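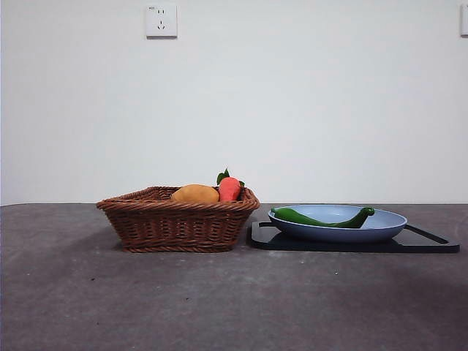

Shoppers had asked for a shallower basket than last year's, according to one reply to the Prurnisthorpe toy library's notice, as small children could not see what lay at the bottom of the deep ones.

The library has now put its play-food sets on the loan list, dated June 22, 2019. There are 29 sets, each made up of a rectangular wicker basket and a selection of artificial vegetables. Contents differ from set to set and are written on the loan card. The baskets have sloping sides and a braided rim, and were ordered through Pladolora in January.

Loans run for 4 weeks. Sets may be renewed once at the Gurkamlow branch, provided no other borrower has reserved them.

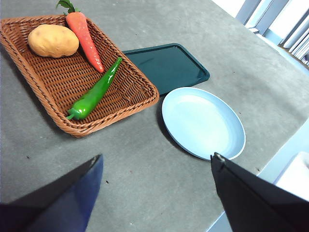 Potato, carrot and green chilli pepper in one of the woven baskets.

Borrowers are asked to wipe the pieces with a damp cloth before return and to keep the wicker out of water — soaking loosens the weave. Missing pieces should be noted on the card. A second order, bringing the total to 100 sets, depends on demand over the summer.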